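Subject: Re: [toy-lending] Missing pieces and how we count them

On 12 January 2021, the Coswood desk wrote:

> We are redoing our catalog this winter and have hit the same wall as last time. A play food set goes out as one item with one barcode, but it comes back short and we have no good way to record that. At the moment we write it on a sticky note in the bag. Sticky notes fall off.
>
> How are the rest of you counting sets? Do you charge for a missing piece, or only when the set can't be lent any more? We would also like to know if anyone barcodes single pieces. We tried it with the wooden train track and gave up after one afternoon.

Replying to the list, as I think a few smaller libraries are in the same spot.

We don't barcode single pieces at Sivley and I would advise against it. Our catalog stands at 3,119 items, where a set counts as one. If we split the sets we would never finish labeling, and most of the labels would be chewed off by spring. Puzzles are the one place I could see an argument for marking every piece, and there we use a pencil mark on the back with the puzzle's number.

What did help was sorting the sets into two kinds. A closed set has to be complete to be any use: puzzles, board games, marble runs with a set plan. An open set can lose a piece and still be played with, like blocks, play food, animals and dress-up. Play food is the largest open group we have. Fruit, bottles, plates and pans all go in together.

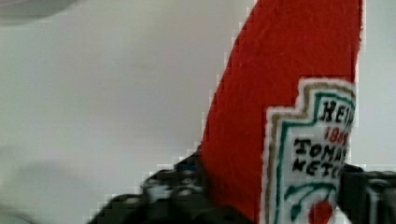

How we record a short set

Each set has a contents card in the bag and the same list in the catalog record. The card gives the pieces by type, with the number we started from and the number now. When a set comes back, whoever is at the desk checks it against the card. If it is short, the "now" column changes on both, with the date. That takes a minute or two for a food set and longer for blocks, which we weigh.

Weighing was Viltstead's idea and we took it over last February. You weigh the full bag once, write the weight on the card, and weigh it again at return. It works for anything where the pieces are close to the same size. It doesn't work for play food, where a cloth lettuce leaf weighs next to nothing and a plate weighs more than the rest of the vegetables.
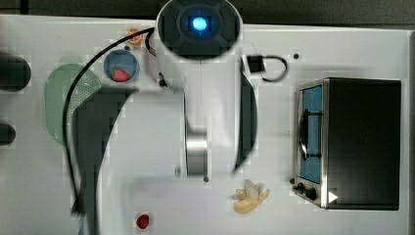

We lend more than 800 sets in a normal year, and for most of them the check finds nothing. The sets that come back short tend to be the same few each time. It is worth looking at your records for that before you change your rules for everyone. One of our farm sets lost an animal on nearly every loan until we put it in a box with a proper lid.

On charges: we charge for closed sets only, and only after 6 weeks. A lot of pieces turn up in that time, usually under a car seat. For open sets we ask the family to look again and leave it there. We used to charge a small amount per piece and it cost us more in desk time than it brought in. It also made people slow to bring things back.
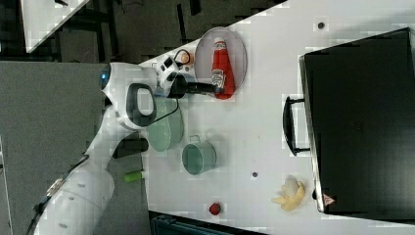 A spares box is the other half of it. Anything found loose on the floor or in the wrong bag goes in the spares, sorted by type, and we top up open sets from it when they get thin. The rule is that an open set comes off the shelf when it drops to 7 pieces, and then it is either topped up or broken down into spares itself. I don't claim that number is right for you — it is what fits our bags.

Cleaning matters to the count as well. Fabric and plastic go to different people here, so a mixed set gets split for washing and has to be put back together. For a while that was where we lost the most. Now the contents card travels with the plastic pieces, and the set isn't checked in until both halves are back.

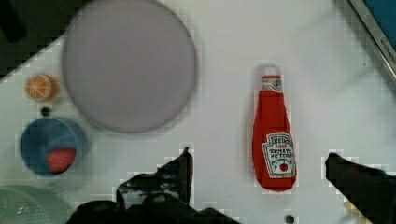
Viltstead adds that they photocopy the contents card for the family to take home, and that short returns went down after they started. They also say to print it large, and to put the library's phone number on it.

We haven't tried the copies yet. If Coswood does, please report back to the list. I would also like to hear from Takeda, who were going to test mesh bags against zip bags and then went quiet.

I can send our blank card as a text file to anyone who wants it. It has a line for the bag size that you can take out.

Sivley desk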